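Progress report, Zikthorpe film grant
16 April 2023

Hi all, and thanks for your patience with this one! I know it was due at the end of March, but we were still arguing over the edit and I didn't want to send you something that would be out of date in a week.

The big news is that we have a full cut of Grerkar. It runs long (I'll get to that) but you can sit down and watch it from the first shot to the last, and at Christmas I wouldn't have bet on it. The chase through the Jikmont rail yard is in there pretty much the way it was written, and it's the best thing in the movie by a mile. We cheated a little on the night exteriors and shot a few at dusk, then darkened them in the grade. I think you'd have to be looking for it.

My worry is still the middle. Once our courier gets to the safe house, everybody sits around and explains the plot to each other, and you can feel the air go out of it. I cut two conversations and moved the phone call up, so now we find out she's been followed before she does. Much better! It still sags right before the ferry, though, and that's what I'll be working on for the next few weeks. 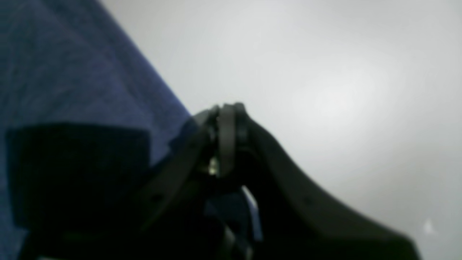
The villain is also coming together. In the first assembly he was kind of a bore, just a guy in a nice coat making threats. We went back through the outtakes and found quieter readings for nearly all of his lines, and he's a lot scarier when he doesn't raise his voice. I'd like to redo one line in the elevator as voiceover (his back is to us, so it's an easy fix).

We showed the cut to an audience of 111 at the Zikthorpe hall. The rail yard got actual gasps, which made my month. The comment cards mostly said what I expected, too slow in the second half, and a bunch of people wanted more of the sister. So do I, but we only have what we shot.

Money: of the sound budget we've spent $1645 on dialogue cleanup and foley. The music from Żak came in at $2985, a bit over what I'd penciled in, and I covered the difference out of the catering line we didn't use up. I may need up to $2000 for the color work, and it's already in the plan you approved, so I'm not asking for anything extra.

Next up is the ferry section, then picture lock, then the final mix. I'd love to get your notes on the cut before I lock it, especially on the ending. I go back and forth on that last shot every time I watch it.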